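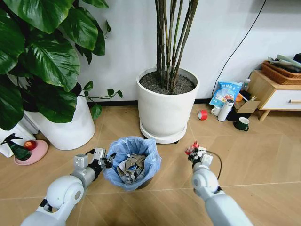
Lined trash bin, floor level.

**Pre-Delivery Inspection — Tracked Log Loader**
Provport Yard, Gasar Equipment Division
Inspected by: Rekha Thevar
Reviewed by: Maeve Foley
Service interval at inspection: 2000 hours

Each item is to be marked Pass, Repair, or Hold. A machine with any item on Hold shall not be loaded for transport to Brulluvwood. Comments are required for every item marked Repair or Hold.

## Section A: Cab and Controls

- [x] Seat belt latches and retracts. **Pass.**
- [x] Front guard secured, no cracked welds. **Pass.**
- [x] Horn and travel alarm. **Pass.** Alarm is clear from the far side of the yard with the engine at working speed.
- [ ] Door latch. **Repair.** Latch holds only when the door is pulled hard. Striker plate is worn on the lower edge. Moynihan has the part on order.
- [ ] Fire extinguisher. **Hold.** Bracket present, extinguisher missing. To be supplied before the loader leaves the shop.
- [x] Emergency exit window. **Pass.** Opened from the inside by the inspector, seated in the operator's position.

Operator's manual is in the seat pocket. Several pages on boom lowering are stained but can be read.

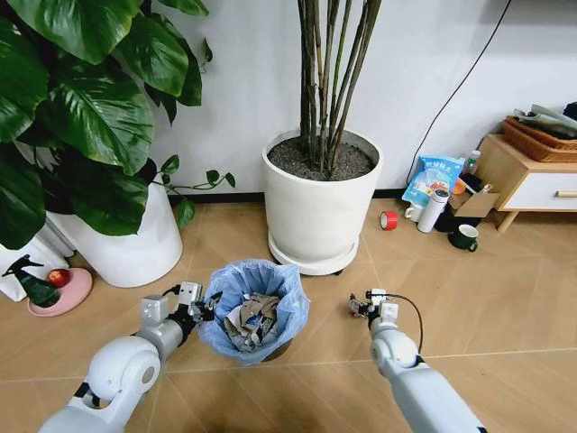
## Section B: Undercarriage

- [x] Track tension, both sides. **Pass.**
- [x] Carrier rollers. **Pass.** Left front roller is newer than the rest.
- [ ] Track pads. **Repair.** Six pads on the right side have bent corners. They may be straightened or replaced at the shop's choice.
- [x] Final drives. **Pass.** Oil level correct, no leaks found at the seals.
- [ ] Steps and grab rails. **Repair.** Lower left step is held by two bolts and the third is sheared. Do not use this step until it is corrected — enter from the right side.

## Section C: Hydraulics and Boom

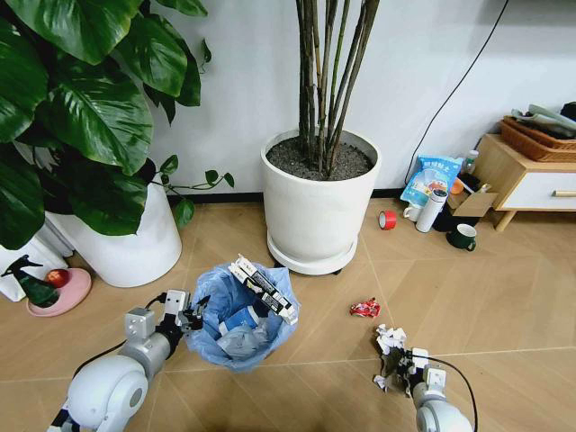 Hydraulic hoses on the main boom were replaced 400 hours ago and remain in good condition, with the exception of the grapple return line, which rubs at the heel pin. The line has been marked with paint and is to be clamped before the boom is raised again. Shop staff are also reminded that test hoses must be coiled on the rack when not connected. A hose left to run out over the floor, as the long pothos vine trails out from its tall white pot, is a trip hazard and will be written up as one.

- [ ] Grapple return line. **Hold.** See comment above.
- [x] Boom cylinders. **Pass.** Rods are clean, no scoring.
- [x] Swing brake. **Pass.** Held on the slope test.
- [ ] Grapple pins and bushings. **Repair.** Side play on the left tine is over the shop limit.

## Section D: Release

Items on Hold are to be cleared by the shop lead and initialed on the paper copy. Items marked Repair may be finished at Brulluvwood only with written approval from Maeve Foley. The August hour reading is to be entered on the transport form by the driver.

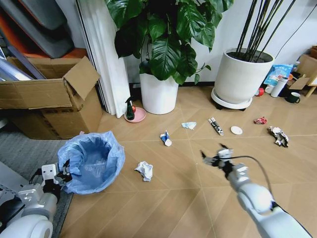
Bin with blue liner, rim folded outward.

Final status: **Hold, two items open.** Reinspection to be requested through the Provport office.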